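**Bottle bench notes, updated 7 Sep 2025**

Since Claltow put in the washing line, most of the bottle work at our nursery has moved from the sink to the bench. The machine takes the racks, runs the hot cycle, and sends them out dry on the other side. People do what comes before and after. These tips are for that part. Take what you can use at home, since a lot of it works the same with an ordinary dishwasher.

**Before the racks go in**

Take every bottle all the way apart. The line has no way to know that a valve is still pushed into a collar, and it will wash the two as one piece. When we washed by hand we caught this without thinking about it. Now it has to be a step.

Rinse milk out with cold water first. Hot water sets it, and the machine starts hot.

Lay small parts in the lidded basket. Put nothing smaller than a collar on the open rack. We lost 31 valves to the drain filter in the first weeks, and the filter is a two-person job to get out.

Pre-soap anything with a film on it. One push of the pump is enough for a bottle part. More than that makes foam, the foam sensor stops the line, and the whole load waits until somebody clears the panel. Hold the part right up to the spout so the soap goes where you want it and the counter stays clean.

**Small glass bottles**

Glass bottles with narrow necks stay off the line. The spray arms can't reach inside them. Open them by hand, keep the cap with its bottle, and wash with a thin brush. If a cap is stuck, hold the body of the bottle in one hand and turn the cap with the other. A rubber band around the cap helps. Don't bang it on the counter.

Paper labels come off more easily if you soak the bottle for the length of a lunch break and scrape with an old plastic card. Rub what is left with cooking oil, then wash again.

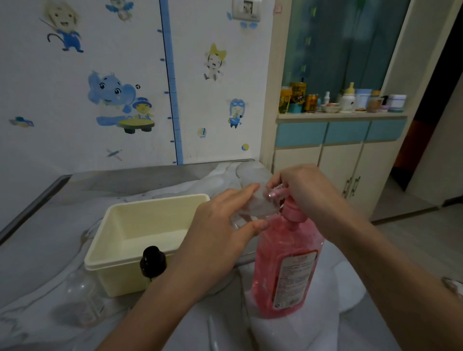
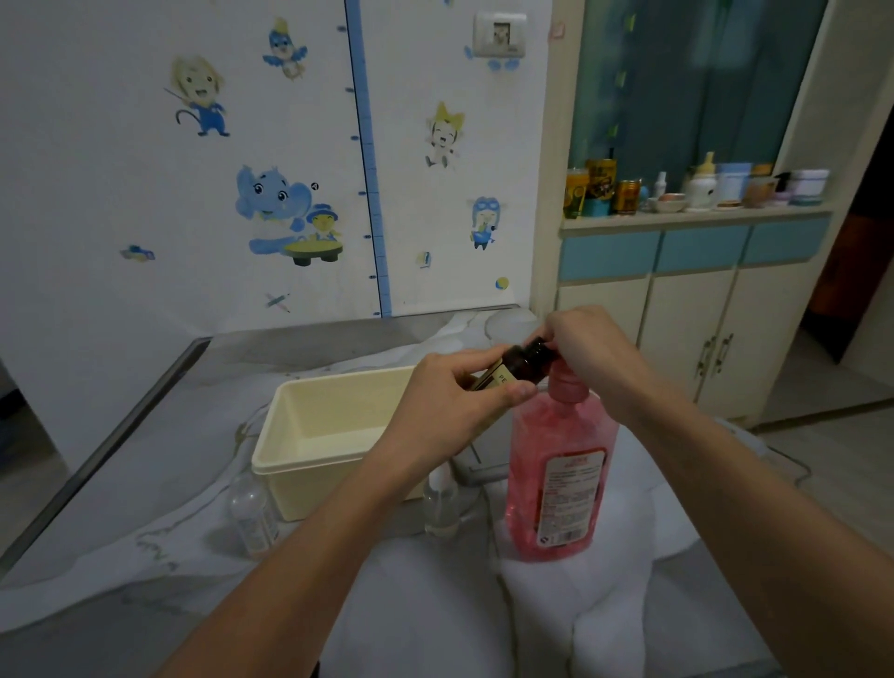 Stanisława Kozłowski wrote back after the first version of these notes went around, and said the tips were fine but left out the part that matters to her. Her hands are better than they have been in years, she wrote, and she would not go back to washing 107 bottles at a sink. What she misses is the company. Two people used to stand side by side and talk through the afternoon. Now one person loads and the other is in a different room, and the time saved went to paperwork. She asked that the bench be set up for two again, even if one could manage.

We tried that, and it stays. Two people at the bench from the end of lunch until the last rack goes in. One takes apart and rinses, the other soaps and loads, and they trade at the halfway point. It also cut down on missed valves.

**Setting up the bench**

- Soap goes in the middle where both people can reach it.
- Use an open bin for parts waiting to be soaped. A rectangular one fits against the wall better than a bowl.
- Keep caps on the same side every day. It doesn't matter which.
- A folded cloth under a big pump bottle keeps it from sliding when you press down. Change the cloth daily.
- Anything with its own cord or battery goes on the dry shelf, well away from the rinse water.

**When the racks come out**

Let them stand. The Kekness racks hold heat longer than the plastic does, and people grab the rack first. Two minutes is enough.

Check one bottle from each corner of the rack against the window. Corners are where the spray is weakest. If one is cloudy, the whole rack goes around again. The panel will say the load passed. It measures water temperature and time, and it can't see the bottles.

Put bottles together with clean, dry hands. Write the rack number on the sheet and initial it. Duygu Akyol keeps the old sheets in the gray folder if you need to look back.

**Stopping the line**

Anybody can stop it. You don't need to ask and you don't need to write up why unless it happens twice on one shift. In the first month people let it run when something sounded wrong because they thought the stop button was for the technician. It's for whoever is standing there.

If it stops by itself and shows code 49, that is foam. Run the empty rinse and use less soap on the next load. Any other code, call Gajewski and wash by hand in the meantime. Keep the long brushes on their hook so they are there when that happens, and do one load by hand every other week so newer staff know how.

The drain filter gets changed in October. Plan on a hand-wash day for that and bring the second drying mat over from the storeroom.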